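4.2 What happened to Pulen after the winter break

I'll admit I went into this bit of the study expecting a dull answer. Pulen finished top of the league last season and by January they were losing to sides they used to brush aside, so I sat down with 766 passages of play and coded each one by where the ball was lost. Fitness wasn't the problem. The players ran as far as ever, but they ran later — the press started a beat after the pass had gone, and Plurex in particular just played round it. Kan did the same at home with a much weaker midfield, which surprised me a good deal.

I split the passages into those before and after the first defeat, using the Fliteo coding sheet, and kept any that began inside 40 metres of goal (see Figure 3).

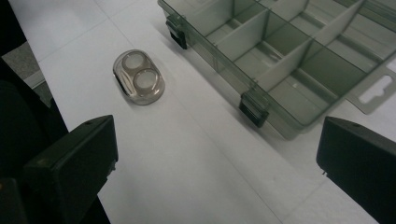 Figure 3. Losses of the ball came mostly in two zones, one on the left of midfield and one just behind it to the right, and they overlapped far more after the defeat than before. If you want the layout in your head, think of the two round wells in the small smoky-grey case, set on a diagonal with the lower one a bit to the right. Attacks ran up the page in all my sketches, and I've left out throw-ins, which I come back to in 4.3.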